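Tue 15 November

Stayed up way too late again reading about robots that do chores, and I have opinions! 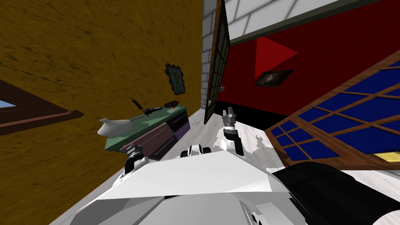
So the question I keep coming back to is the boring one. Can any of these things tidy a room yet? Not a backflip, not a dance. I mean walk up to a dresser with a dish and a remote (or a phone, whatever lands there) sitting on top, pick up the right one and put it where it goes. And then get through a door with a little handle without taking the glass panes out. I do that half asleep with a laundry basket on my hip.

The Flistell people say their software practices in simulated rooms first, 200 tries at the same chore before it gets anywhere near a real house. I like that a lot. Pretend dishes are cheap! But a pretend dish doesn't have gravy dried on it, and a pretend drawer doesn't stick every time it rains the way mine does.

Uvow is more my speed. Their write-up admits the thing managed 2 chores out of 5 and that putting dishes away was not one of them. Points for telling us. Prurnow just says "coming in December" and wants a deposit, which, no thank you.

At work we've had the floor scrubber for six months and it's great on the long aisles, then it gets to the mop closet and just sits there until one of us goes and turns it around. So I guess that's my answer for now. Floors yes, dressers no.

Mine still needs dusting, by the way. Tomorrow, after the dentist.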